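Subject: Re: [branch-reading] Winter book sets for grades 6 to 8

To all subscribers,

Thank you for the replies to the notice on the winter sets. One question came up more than once, and the list office would like to answer it for everyone.

> The Clurkeneck branch would like to know whether the set on families who move between countries will again be fiction only. Our readers in grade 7 asked last spring for letters and diaries. We also need to know how long we may keep a set, as the spring loan was recalled while two classes were still reading. Finally, is the Middale reading list still in use?
>
> Clurkeneck Branch, Youth Desk

The set will be mixed. The selection group has added a volume of letters written by young people to relatives abroad, a short memoir told in verse, and a collection of folk tales in two languages. The novels from last year remain, with the exception of one title that is out of print and could not be replaced in sufficient numbers.
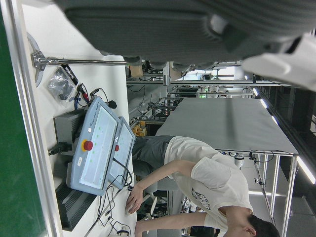

*Gray gripper housing, with a chrome rod and its clamp on a white tabletop.*

Branches may keep a set for one full school term. A branch that shares its set with a school should enter the name of the school on the loan card, so that a recall notice reaches the classroom as well as the desk. We regret the confusion in the spring.

The Middale list is still in use, in a revised form. It now runs to 400 titles. Entries are arranged by reading level first and by region second, and each carries a note on subjects that some families may wish to discuss beforehand, such as war, the death of a parent, or time spent in a camp.
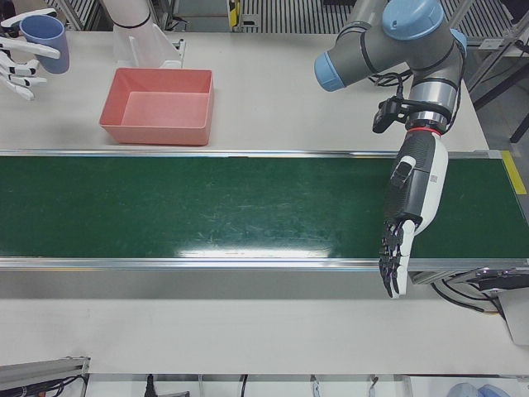
Please note that the levels are advice only. A reader in grade 6 who asks for a book marked for grade 8 should be given it. Several of the verse novels are marked high on account of their subject, although the language is plain and the pages are short.

Sets may be requested in the following sizes:

- Small: one title, enough copies for a reading circle
- Standard: four titles, with discussion sheets
- Full: the complete set, with discussion sheets and a wall map

The full set is held at Montoya and must be collected in person.
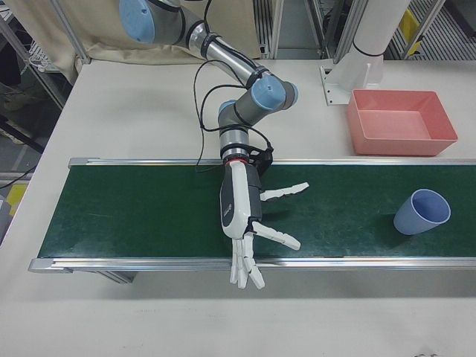

*Arm with light-blue joint caps; white and dark gray hand over the belt.*

Two corrections to the printed list are needed. The entry for the folk tales gives the wrong translator, and the memoir in verse is shown under fiction. Both have been put right in the copy held at the list office. Branches are asked to mark their own copies by hand until the next printing.

Requests for the December delivery should be sent to the loans desk and not to this list. 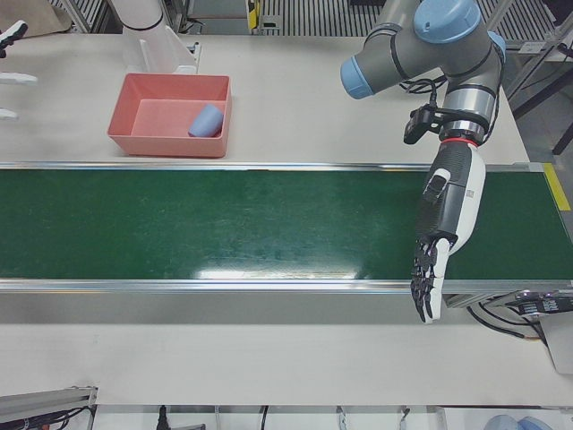

MIDDALE, 2024-11-06

The Vondeck fund has renewed its grant of $2,000 for replacement copies. Branches with damaged or missing volumes should report the title and the number of copies lost. Books with loose covers can usually be repaired and should be returned with the set.

List Office
Middale Branch Reading Program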